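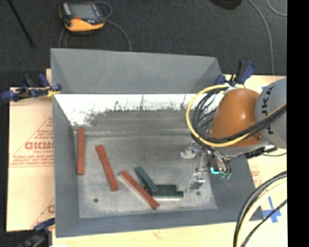 Every spring somebody tells me I need a tool organizer. I have owned a lot of them, and most ended up holding paint rags. The ads promise a spot for each screwdriver, which sounds great until you buy one more screwdriver. What I keep going back to is a plain open bin on the bench, and a gray one with a scuffed, mottled floor and a couple of small holes in it does the job as well as anything in the catalogs. Red bars and green bars can lie in it together and you can still tell them apart from across the garage, so I don't see what a divider would add.

Labels
I'm not against labels. I'm against label makers. Masking tape and a marker will outlast the cartridge, and when you change your mind you peel it off. My neighbor Gönül Akbulut swears by her machine and has offered to lend it to me twice. Her shelves do look nicer than mine.

Magnetic strips
Fine for chisels, if the wall is sound. The one I bought from Ollport claimed to hold 42 pounds. I hung a claw hammer on it and heard it hit the floor that evening. Screw the strip into a stud and keep heavy things off it.

Drawer liners
The thick rubbery kind stops sockets from rolling. The thin kind bunches up at the back and jams the drawer. An old yoga mat cut with a utility knife works the same as the thick kind, and I paid four dollars for mine at a yard sale.

Rust "eliminators"
Those little packets might do something in a closed toolbox. In an open bin I can't see how. Wipe your steel with an oily rag before you put it away and save your money.

Pegboard
People love it. I took mine down in May. The hooks came out with the tools every single time, and the clips that are supposed to prevent this cost more than the hooks did. If you must, get the quarter-inch board and leave an inch of space behind it.

Spend the money on a better vise.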